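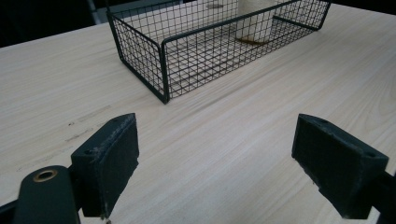

About Sidard

Sidard records manual tasks for robot training. Customers send us a task description and the objects involved. We return demonstrations performed by trained operators, either with a hand-held gripper or by remote control of an arm. Most of the work is tabletop handling: picking, placing, sorting, and moving items into and out of baskets and trays.

The company was started in Flondovville by Lorenz Mayrhofer and Araba Bonsu, and the first paid recordings were delivered to Hämmerli in July. We now run 12 stations. Ten are set up for hand-held work and 2 for remote control, which we use when the customer needs joint data from a specific arm.

How we work

Each task is written up as a short protocol with a start state, an end state and a list of permitted variations. Operators practice it before anything is kept. Remo Wyss reviews the recordings and rejects those with dropped objects, long pauses or lost tracking – partial grasps are kept only on request. Our largest set, made for the Vavel project, holds 2,698 demonstrations, of which 1,486 involve open containers.

Finger pads are replaced on a fixed schedule, and the gripper opening is recalibrated after every change.

Contact

Task inquiries go to Carolina Neves. Kourosh Babaei handles file formats and delivery.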